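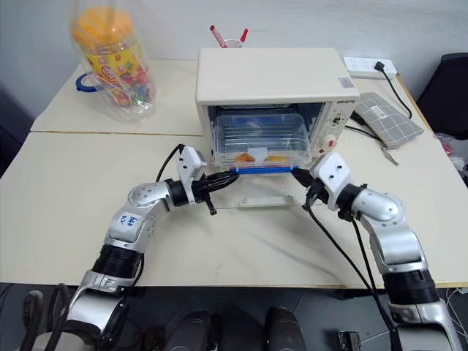
4. Priming and first start

Applies to the Winness surface-mounted jet pump with the Salinas pressure vessel. Finish section 3 (pipework and foot valve) before you begin. The supply must be off at the isolator until step 6.

CAUTION: Never run the pump dry. The shaft seal can fail in under a minute without water, and seal damage from dry running is not covered by the warranty.

1. Check that the foot valve is fully under water, with at least 600 mm of water above it and 600 mm of clear depth below.

2. Remove the priming plug on top of the casing. Use a 24 mm spanner, not grips.

3. Pour clean water slowly into the opening until it stands level with the thread. Wait five minutes. If the level drops, there is a leak on the suction side or the foot valve is not seating. Put this right before going on.

4. Wrap the plug with PTFE tape and refit it. Hand tight plus a quarter turn is enough.

5. Open the nearest outlet tap halfway. Leave the discharge valve one third open.

6. Switch on at the isolator. Water should reach the tap within three minutes on a suction lift of up to 5 m. Longer pipe runs take longer — allow some 38 seconds for each extra metre of lift.

Note: Spitting and coughing at the tap is normal while air clears. If there is still no flow after five minutes, switch off, let the pump cool and go back to step 2.

7. When the flow is steady, open the discharge valve fully and close the tap. The pump should stop by itself once the cut-out pressure is reached.
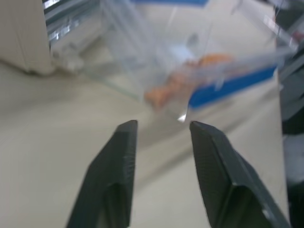 If it keeps running with every outlet closed, switch off and check the pressure switch setting against the label inside its cover. Do not turn the small spring nut by more than half a turn at a time.

8. Check the air charge in the vessel. Switch off, drain the vessel completely and put a tyre gauge on the valve at the end. It should read 0.2 bar below the cut-in pressure. Top up with a hand pump if needed.

9. Look over every joint for drips with the system at full pressure, then again after 200 litres have been drawn.

CAUTION: Isolate the supply and open a tap to release pressure before slackening any fitting.

Frost: where the pump house is not heated, drain the casing through the lower plug before winter and leave both plugs out. Prime again in April, or when the frosts are over.

Spare plugs, seals and foot valves can be ordered from the Carnholm depot. Quote the serial number on the motor plate.

Section revised 29 May 2018, G. Radebe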